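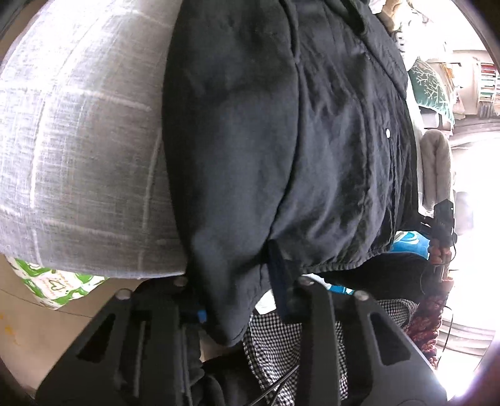

ceder_ridge
Cold water and a cup of white vinegar for the first wash, inside out, and never with anything light. I've kept black clothes black that way for years and I don't see a reason to buy a special detergent for it.

Fiorella Parisi
Original poster. Thanks for moving this over from the laundry room board. To repeat the question for anyone coming in new: I have a lot of black in my closet and most of it is going gray. Shirts first, then the lighter jackets, and the elbows and hems go before the rest. I wash everything warm, normal cycle, regular powder, and tumble dry on medium. What should I change first? I'd like to do one thing at a time so I know what made the difference.

gallen54
Change the powder. Most powders have bleaching agents in them and many have optical brighteners, and both are meant for whites. Get a liquid without either. I did that and nothing else, and my work pants stopped fading at the rate they used to.

ceder_ridge
Plenty of liquids have brighteners too. You have to read the back.

gallen54
I said a liquid without either.

mothball
I would start with the dryer. A lot of what people call fading is surface wear. The fibers get roughed up, the fuzz scatters light and the cloth looks gray even though most of the dye is still in there. That's why it shows at elbows and hems first. Look at your lint screen after a load of darks and you'll see where your shirt is going.

Fiorella Parisi
The lint is very dark, yes. I hadn't connected it with the gray at the hems. I can line dry from spring on but we have no space indoors.

T_Benedetti
Line dry in the shade, then. Direct sun is worse than the dryer for dye. I left two black shirts out over a long weekend and the shoulders went brown. The rest of the shirts stayed black, so I ended up dyeing both.

mothball
Agreed on shade. Also take them down when they're dry and don't leave them hanging there.

rinsecycle
Going back to the vinegar. It doesn't set dye. This gets repeated on every laundry forum and it isn't right for cotton. Cotton is usually dyed with reactive dyes and those are bonded in the factory or they aren't. Vinegar at home does nothing for the bond. Salt doesn't either. What vinegar can do is help rinse out leftover detergent and some hard water minerals, and that film can make black look dull.

ceder_ridge
So it works.

rinsecycle
It can work for residue. It doesn't do what people say it does. If you have soft water and you aren't overdosing detergent, you won't see a difference.

ceder_ridge
I have hard water and I see a difference. We can leave it there.

paulette_w
Please go easy with vinegar if your machine is older. Our repair man said the rubber door seal doesn't like it. I don't know how true that is at one cup a load, but I quit using it and now run an extra rinse.

Fiorella Parisi
We have hard water here. The kettle is white inside. The machine has an 800 rpm spin and that's as high as it goes, so things come out fairly heavy. Does spin speed matter for this?

gallen54
Not much for color. A slower spin is easier on the cloth and leaves fewer hard creases. Creases do matter – the dye wears off along the fold if a shirt keeps creasing in the same place.

mothball
Don't overload it either. Clothes packed tight rub on each other the whole cycle. Zip the zippers, button the buttons, turn it all inside out.

sarkach_sews
I do alterations, so I see a lot of tired black clothing. A few things from that side. Check the label before you decide on a method, since polyester hardly loses dye in the wash and cotton and viscose do. Thread is often polyester, so if you re-dye a cotton garment with cotton dye, the stitching stays the color it was. On black that's usually fine. On something that has gone brown in the sun it may take two rounds, as T_Benedetti probably found out.

T_Benedetti
Two rounds, yes. And 7 rinses before the water ran clear. The shirts were good for another winter after that.

Fiorella Parisi
Did the dye come off on anything later?

T_Benedetti
On a towel, once. I washed them alone a few times and it stopped.

rinsecycle
If you re-dye, use a fiber reactive dye and soda ash and follow the times on the packet. The all-purpose kind is easier to find but it washes out faster on cotton.

sarkach_sews
I've had decent results with all-purpose on blends. Pure cotton, I agree with you.

Fiorella Parisi
Here's what I'm going to do. Cold wash, inside out, a color liquid with no brighteners, and the dark load on the line in the shade. That's more than one change but they all seem worth making. I'll leave the vinegar for later and see if the dull look goes away with an extra rinse.

ceder_ridge
Try the vinegar on one shirt. You have the kettle to prove you need it.

Fiorella Parisi
One shirt, all right.

paulette_w
Come back in December and tell us how they look. Most people never do.

Thread viewed 1,323 times. Last reply June 2020.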